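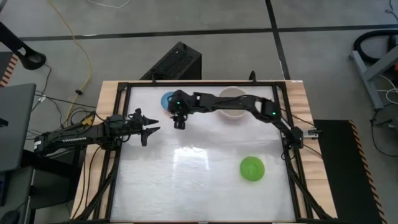

Bench 3, both arms on, bowls out for the reach check.

24 Sep 2019

Left arm dropping off the bus again. Same fault as July, joint 2 times out, then everything downstream goes with it. Swapped the cable at the base, no change. Swapped the yellow connector end for the spare from Grenham, held for 155 cycles then gone. Put the old one back.

Right arm fine all morning. Elbow and wrist lights green. Don't touch it.

Re-zeroed left with the Babaei jig. Offset was 1279 counts on the wrist, wrote it in the config, Roya has the backup copy. Gripper pads cleaned with IPA, fingers open and close full travel at slow speed. Not tried fast.

Reach check: the two wrists come very close over the blue bowl. Speed limit set to 100 mm/s in that zone untill Ghazal has redone the keep-out box. Please leave it there.

Glare off the white panel still upsetting the overhead camera. Matt film ordered from Wurnholm, no date. Wiped the panel anyway.

To do
- strain relief on left base loom, it pulls when the arm goes full out
- retorque bolts on right bracket
- tidy the cables on the floor left side, I keep catchng my foot
- ask Prurnport about a new joint 2 board

Margit

Comments (3)

Zohreh Alipour: Did you check the terminator? Ours did this on bench 1 and it was that.

Margit Halvorsen: No. Will do first thing.

Nasrin Arabzadeh: Spare board in the grey drawer, might be the older revision, check before fitting.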